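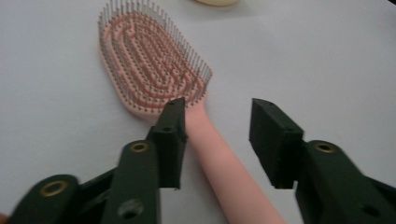

Cleaning a hairbrush takes a few minutes of work and a night of drying, and most brushes need it every couple of weeks. Hair, skin oil and leftover styling product collect at the base of the bristles and go back onto clean hair the next time you brush. The steps are for a paddle brush with metal pins, like the pink one shown here with its pins set in oval loops. Wooden and boar bristle brushes need less water and are covered at the end.

What you need

A rat-tail comb or a pencil
Small scissors
A shallow bowl
Mild shampoo
An old toothbrush
A clean towel

Step 1: Remove the hair

Slide the tail of the comb under the hair and lift. Start at the outer rim, where hair wraps tightest, and work toward the middle. If the mat will not lift, snip it in 2 or 3 places and pull the pieces out. Keep the scissors flat so you do not cut into the base.

Step 2: Mix the wash

Put 2 cups of warm water in the bowl with a squirt of shampoo. I use the unscented one from Korken, but any clear shampoo will do. Skip conditioner and anything with added oil.

Step 3: Scrub

Dip the toothbrush, shake it off, and scrub between the rows. Follow the line of the pins. If your brush has a cushion with an air hole, do not soak it. Water gets inside the cushion and is slow to come out, and the pins can rust where they are set.

Step 4: Rinse and dry

Hold the brush with the pins facing down and rinse quickly under a thin stream of water. Shake it, blot it with the towel, and leave it pins down overnight, at least 8 hours. Do not use a hair dryer on high heat.

Wooden and boar bristle brushes

Use a barely damp toothbrush and wipe the handle dry right away. A little oil on the wood now and then keeps it from cracking.

When to replace it

Replace the brush if pins are bent or missing their tips, or if the cushion has split.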